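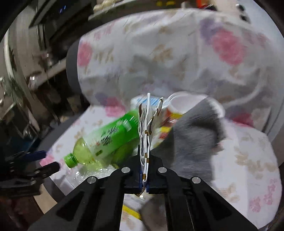 Paper forgives a lot more than people think, Benedita Calado told me within a minute of my sitting down, and the beginners who do best are the ones who stop apologizing to it. I had just apologized to mine. It was supposed to be a simple accordion fold and it looked like a road map after a long vacation.

I came to Liltham to learn pleating, the branch of paper folding that never gets onto the greeting cards. Everybody knows the crane. Fewer people know what happens when you give up on birds and frogs and just fold back and forth, back and forth, until a flat sheet starts to spring and breathe in your hands. It is wonderful! You pull on the ends and the whole thing opens like a lung. Let go and it closes again, and you do it once more because who could stop?

The basic idea is old and turns up everywhere: fans, lampshades, skirts, the bellows on a camera, the walls of a paper lantern. A mountain fold goes up, a valley fold goes down, and if you keep them even the sheet will do surprising things. Tilt the creases a little and it curls. Cross them with a second set and it locks into a pattern of diamonds you can squash with one finger. My favorite at the Yule Paper Room, where the classes are held, is a collar made from a single sheet with 153 pleats in it. I asked to hold it. I was allowed to, over a table. 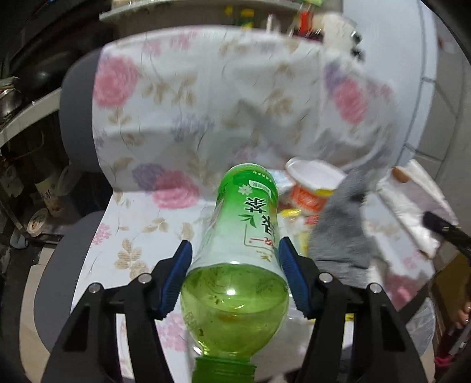
The hard part is the dividing. You might expect to use a ruler, and you can, but most of the regulars fold in half, then in half again, and keep going, so the paper does the math. Thin paper takes this well. Thick paper starts to fight back after the third or fourth round, and the outer layers creep until the edges won't line up. The cure is to open the sheet flat and fold each new crease on its own, which takes ages and is strangely restful. I lost most of an afternoon to it and didn't mind a bit.

Agnes MacBrayne likes a thin writing paper called Irnier, which she buys in boxes of 1000 sheets and gets through at an alarming speed. It holds a crease beautifully and tears if you look at it wrong. I did better with plain printer paper. Grocery bags are good too – the brown kind, cut open and pressed under some books overnight – and so are old sheet music and the patterned insides of envelopes.

If you want to try it at home, start with a strip about as long as your forearm. Press each crease with the back of a spoon, since a fingernail leaves shiny marks. Keep the early ones even if they're ugly. Mine from that first morning is on the kitchen windowsill, leaning badly to the left, and I still squeeze it every time I walk by.

The next beginners' course in Liltham starts in April, and I've already put my name down to repeat it.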